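Housekeeping Skills, Unit 3: Bathtubs and Tub Fixtures
Handout for the Galtetthorpe evening group. Prepared by Erzsébet Kocsis, revised July. 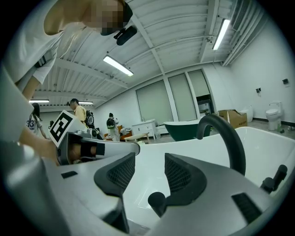

*White tub with black gooseneck faucet and black lever handle at the rim.*

## What the unit covers

Cleaning a glossy white tub, cleaning dark fixtures without marking them, and leaving the bath ready for inspection. Showers and tile are in Unit 4. Read this before the practical and bring it with you.

## Before you start

- Open the window or switch on the fan.
- Put on gloves.
- Take everything off the rim, including soap and bottles.
- Rinse loose hair and grit out of the tub. Grit under a cloth scratches the gloss.

Read the label on the cleaner. Never mix two products, and never use anything with bleach after an acid descaler. If you don't know what was used last, rinse the tub well and start with plain dish soap.

## Order of work

Work from high to low. The faucet comes first, then the handle, the rim, the walls of the tub, and the floor with the drain.

1. **Faucet.** Wipe with a soft damp cloth and one drop of dish soap. On a gooseneck, follow the curve all the way over and clean the underside near the outlet, where scale collects. Dry it at once.
2. **Handle.** Clean around the base of the lever with a soft brush. Keep the lever in the off position while you do it.
3. **Rim.** Wipe the whole way around, including the back edge.
4. **Walls.** Spread the cleaner with a sponge, leave it for the time on the label, then wipe in long overlapping strokes.
5. **Floor and drain.** Lift out the strainer, if there is one, and clean under it.
6. **Rinse and dry.** Rinse from the top down. Dry with a clean cloth — not the one used on the drain.

## Notes on black finishes

Black fixtures show water spots and soap film much more than chrome does. Do not use scouring powder, steel wool, melamine sponges, or undiluted vinegar. Many black finishes are coatings, and once they are worn through they can't be polished back. For scale at the outlet, hold a cloth dampened with warm water against it for a few minutes and wipe again.

## Practical

Work in pairs. One person cleans and the other checks, then swap. You have 20 minutes per tub. Lachlan Lowther will check the finished work by running a dry white cloth along the rim and under the faucet.

Write down the product you used, the cloth you used on each part, and anything you had to do over. Hand the sheet to Bahman Tabrizi before you leave.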